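I moved my desk into the small room at the end of the hall in April and I promised some of you to write how it went. So, a thread. It is long, sorry, get a coffee.

1/ The room was used for storage before. Boxes, a broken chair, a drying rack. I gave away the chair and the boxes went to the basement. It took me a whole morning and my back did not like it.

2/ Before I carry any furniture into a room, I now look at the walls first, low down. Where is the power, where is the phone or network jack, which corner do they belong to. In my last flat I did this in the wrong order and then I had a shelf in front of the only outlet for 2 years.

3/ I measured the wall with the outlets: 235 cm from corner to corner. My desk is a Grommont, the simple one, and it fits with space left for the paper bin. I was very happy about this, because I bought it before I measured.

4/ So this is the wall I am talking about. Light beige with a bit of pink in it, wood floor, a few smudges. The beige plate on the left has the small jack opening and the gray one right next to it is the power socket.

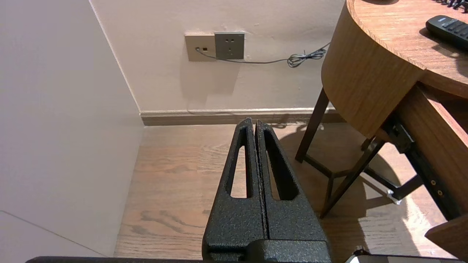

Photo: Wolfram Albers

5/ I like that the two plates sit side by side. The router and its power supply can stay together and I need only one path for the cables. In the living room they are on opposite walls and the cable has to go behind the sofa.

6/ The smudges. I tried a damp cloth first, with nothing on it, very soft pressure, on a small spot near the floor. Please do the same if you don't know your paint. Then I used Clendico, the mild one, one small drop in a bowl of water. Never spray near an outlet! Put it on the cloth and keep away from the plates.

7/ Some marks went away and some only became lighter. I decided to leave it. Behind a desk I will not see them, and my sister says I am too strict with walls anyway.

8/ For the cables I bought a Drurkik tray, the kind you screw under the desk top. It came with 2 screws too few, I wrote to the shop and they sent them the same week. Good service, bad counting.

9/ My network cable was too short, of course. I needed 300 cm to go down from the desk, along the wall and up again to the router. Measure with a piece of string, and follow the real way of the cable – not the straight line through the air.

10/ Somebody asked me yesterday if I will paint the room. Maybe in fall. I have a color card from Seidel on the kitchen table and every day I like a different one. At the moment it is a warm gray, but my wife says it looks like oatmeal.

11/ Still open: a lamp, a curtain, and felt pads for the feet of the desk. I don't want scratches on this floor. If you know pads that really stay on – the last ones I had were always sticking to my socks – please write me the name.

12/ I will post again when the shelf is up.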